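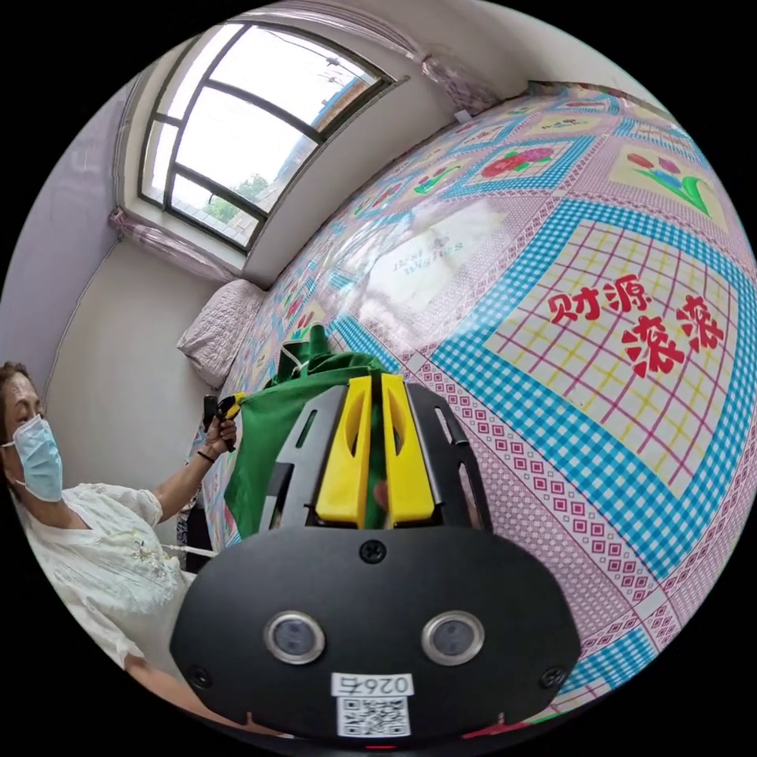 Hullero is a desktop client for Git, and I have used it as my only way into my repositories since May. Before that I did everything in the terminal, apart from merges, which I did in whatever editor was open. I keep a few small projects in it, mostly scripts, plus one folder of pictures. I mention that folder because image files are where a lot of these clients fall down, and I wanted to see how this one coped.

Installing

The download is 162 MB and it set itself up without asking for much. It found my existing SSH key. It did not find my global ignore file, so I had to point it there by hand under Settings, Paths.

Day-to-day use

The main window has the branch list on the left, history in the middle and changes on the right. Staging single lines works well. You drag over the lines you want and press S. Commit messages get a plain box with a ruler at the usual widths, and the last few messages are kept if you cancel.

Image changes are shown side by side, with a slider if both versions are the same size. If they are different sizes the slider goes away and there is no message to tell you why.

Rebasing

Interactive rebase is the part I would pay for. You get the commits as a list, drag them into order and mark the ones to squash. When there is a conflict it stops and shows three panes. I rebased a branch of 295 commits on to main and hit 4 conflicts, all of which I could sort out without leaving the window. The Abort button put everything back as it was, including my uncommitted changes.

What I don't like

Submodules are poor. You can update them but you can't change the branch they follow, so I still open a terminal for that. The search box only looks at commit messages and authors, not at file contents. Dark mode makes the removed lines very hard to read.

Compared with Joline

I used Joline for three weeks at work. It starts faster and its search is better, but rebasing there is a text file with buttons round it. If you rarely rebase, I would get Joline.

Score: 4 out of 5. Tested on version 3, on Linux only.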